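Keep the quilt out

By Mali Powell
2026-05-31

Every guide to small bedrooms gives the same advice about quilts. Buy a plain one, fold it in thirds, put it at the foot of the bed or in a closet. I followed that advice for two years and I think it is wrong.

My own room is on the top floor of a building in Tredham. It has one window and a closet that is full of coats. When I moved in I bought a flat gray cover, the Hevel, because it was on sale and because the store had it on a bed in a room about the size of mine. It looked fine. After a few months I noticed that I only went into the room to sleep. I read in the kitchen and I folded laundry on the couch.

The quilt my aunt made was in a bag on top of the closet the whole time. It has over 1000 pieces in it. She kept a tally in a notebook, so I trust the number. I had put it away because it was too busy for the space. That was the phrase I used, and I am fairly sure I got it from a magazine.

A small room is mostly bed. In mine the bed takes up more of the floor than everything else put together. If you cover the largest thing in the room with something you don't care about, you have decided how the room is going to look, and the lamp and the curtains will not change it much. Pale walls are common in rented rooms and most of us are not allowed to paint them. The bedding is the one big surface that belongs to the tenant.

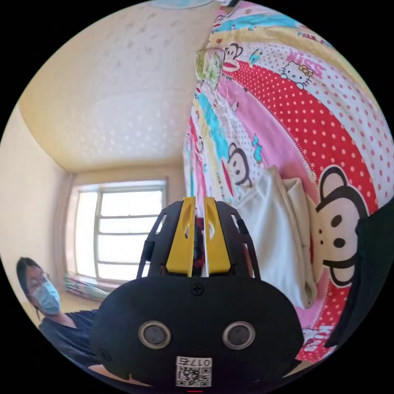 A patterned quilt in a small room with pale walls and daylight at the window.

The usual objection is that pattern makes a room feel smaller. Maybe it does. Osian Maddocks, who rents the room below mine, has the same floor plan and keeps everything white, and his room does feel a little bigger. It is also the same size. I have never needed the extra space that a white bedspread is supposed to give me, and I can't put a chair in it.

The better objection is washing. A thick quilt will not fit in the machines in our basement, and the drop-off laundry on Rosser Street takes 5 days. That is a real cost. I get by with a flat sheet on top of the quilt at night, folded back in the morning, and I wash the quilt itself in September, when the weather here is still dry enough to air it. An old quilt needs more care than that – check the seams first, and if the stitching is loose, don't put it in any machine.

Storage is an argument on my side. A folded quilt takes up a whole shelf, and people in small rooms don't have a shelf to spare. On the bed it takes up nothing. The gray cover rolls up thin and now lives under the bed with the spare sheets.

I don't think everyone should go and buy a quilt. Good ones are expensive and the cheap ones come apart. But plenty of people already own one and keep it in a bag for a bigger place they expect to have later. I would take it out now and leave it on the bed for two weeks before deciding anything. Mine has been out since last fall, and I fold the laundry in there again.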